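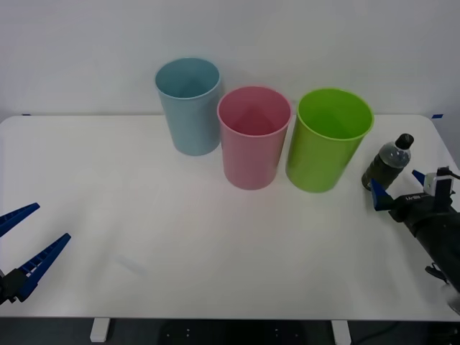

Vitalii Hladun has been famous for eleven years and good at it for maybe four. You know him as the surly harbor pilot on "Karnell," or as the man your aunt calls "that handsome sad one." When the show wrapped in June, his publicist let it be known that he would be spending the break on something meaningful. Expectations were low. Actors on hiatus tend to discover pottery. Hladun went to Hutchins, population 768, and put on a dinner show for the crew of the county fire camp, with a supply budget that would not have covered his trailer's fruit plate. Drinks came in plastic cups, a light blue one and a pink one among them, the sort you'd buy for a toddler's birthday, and he was seen drinking from the pink one without an assistant in sight.

The show itself ran two hours and change. He sang, which his contract with the network apparently does not forbid. He told the story about the goat on the "Morora" set, which he has told on every talk show with a couch, and the firefighters laughed as though it were new. For them it was. They had been on the line for most of a month and had missed the goat entirely.

"He asked where to stand, and then he stood there," says Priya Ridgeway, who runs the camp kitchen and has hosted celebrities before. She means it as high praise. The last one, a singer she declines to name, brought a lighting director.

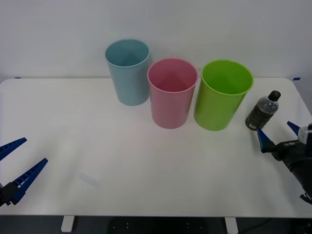
What surprised people was that he stayed. Famous visitors usually leave before the dishes. Hladun stuck around until 1 a.m., signing hats, a cast, and one very patient dog's bandana. He posed for pictures with anybody who asked, and with Elie Kassab, a crew boss who had not asked and looks in every shot like a man renewing his license.

There is, of course, a movie. "Linder" opens this fall with Hladun as a smokejumper who has lost his nerve and, in the trailer, his shirt. A cynic might connect the two. Tamsin Van Dusen, his co-star, was happy to do it for us. "Sure, it's good for the film," she said by phone. "He also drove 541 miles in a rental car with no air conditioning. You can put that in."

The fire crew has views on the trailer. Munther Khasawneh, nine seasons in, has watched it several times and would like a word with whoever packed the parachute. He'll be at opening weekend anyway. Hladun bought out a 140-seat theater for the camp, popcorn included, and promised to turn up and take questions.

Khasawneh has already written his down. The first three are about the shirt.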